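Cahier de labo, poste bimanuel Borkerel
19 janvier 2021

Reprise de la collecte pour la tâche « plier puis ranger dans le bac ». Le lot précédent s'arrêtait à l'épisode 600, on repart donc à 601 sans remettre le compteur à zéro. Harasym (notre outil d'enregistrement) a été relancé avec la configuration de la semaine dernière, à une différence près : la durée maximale d'un épisode passe à 18 secondes pour la partie rangement seule. Le pliage garde son ancienne limite.

Début de séance lent. Le bras gauche refusait de suivre son maître sur l'axe du poignet, avec un décalage constant de 7 degrés. J'ai d'abord cherché du côté de la calibration, refaite deux fois pour rien. C'était l'ancien fichier d'offsets qui se chargeait à la place du nouveau, le chemin étant écrit en dur dans le script de démarrage. Corrigé, à reporter aussi sur le poste Gralldale, qui utilise le même script.

Les gaines violettes ont été réattachées aux deux bras. À surveiller quand même : celle du bras droit fait une grande boucle au-dessus du plan de travail et, dans certaines poses, elle peut passer devant l'objet vu de la caméra fixe. Si on la raccourcit trop, elle tire sur le poignet en rotation complète. Je laisse comme ça pour ce lot et je note la longueur dans la fiche du poste, pour que les lots suivants soient comparables.

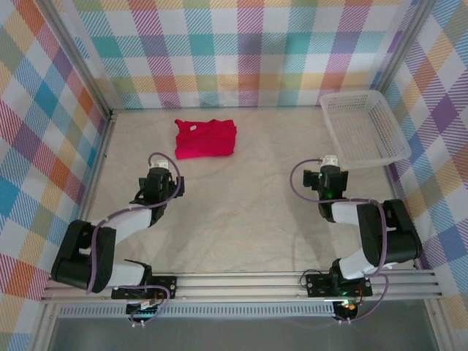

Dernière modification de cette page : 19 janvier, 17 h 42

Position de départ retenue pour le rangement : vêtement rouge déjà plié, à gauche vers le fond, bac blanc vide à droite, les deux pinces sans rien et le milieu du plan dégagé. Le bac est volontairement posé de travers. Dans le lot 1 il était toujours parallèle au bord et la politique apprise ne savait plus quoi faire dès qu'on le tournait un peu. Consigne pour l'opérateur : changer l'angle du bac à chaque épisode, déplacer le vêtement tous les deux épisodes, ne pas chercher à refaire un pli parfait entre deux prises. Un bord supérieur irrégulier convient très bien.

Stratégie de saisie. J'ai essayé deux façons de faire :

a) le bras gauche prend le paquet, le passe au droit au milieu du plan, le droit dépose dans le bac ;
b) le gauche pousse le paquet vers le centre, le droit le saisit directement.

La première donne des trajectoires plus longues mais le pli tient. Avec la deuxième, le paquet s'ouvre souvent pendant la poussée et on finit par enregistrer un mélange de pliage et de rangement difficile à étiqueter. On garde (a) pour tout le lot. Les essais de (b) sont dans un dossier à part, ne pas les fusionner.

Point gênant pour (a) : au moment du passage, les deux poignets sont très proches et l'opérateur a tendance à s'arrêter pour réfléchir. Ces pauses se retrouvent dans les données, et le modèle apprend à s'arrêter aussi. On l'avait déjà vu sur Wuneck avec les serviettes. Je préfère qu'on jette l'épisode dès que la pause est franche. Pour les petites hésitations, le filtre de vitesse les enlève à peu près correctement.

Côté stockage, total après nettoyage : 1544 épisodes toutes tâches confondues, lots Wuneck compris. Les épisodes rejetés restent sur le disque local avec l'étiquette « rejet » et le motif en clair. Merci de remplir le motif, même en deux mots. Il y en a encore plusieurs où le champ est vide et on ne peut rien en tirer.

Tissu à carreaux des parois : inchangé. La question de le remplacer par un fond uni est revenue. Mon avis est de finir le lot avec, puis d'enregistrer une petite série sur fond uni pour comparer. Changer au milieu rendrait la comparaison illisible.

À faire
- reporter la correction du chemin d'offsets sur Gralldale
- vérifier la synchro caméra / articulations sur les premiers épisodes du lot (un doute sur le 603, l'image semble en retard sur la pince)
- préparer deux autres vêtements d'une couleur différente, de taille proche
- relancer un entraînement court dès que le lot est fermé, mêmes hyperparamètres que le précédent
- mettre à jour la fiche opérateur avec la consigne sur l'angle du bac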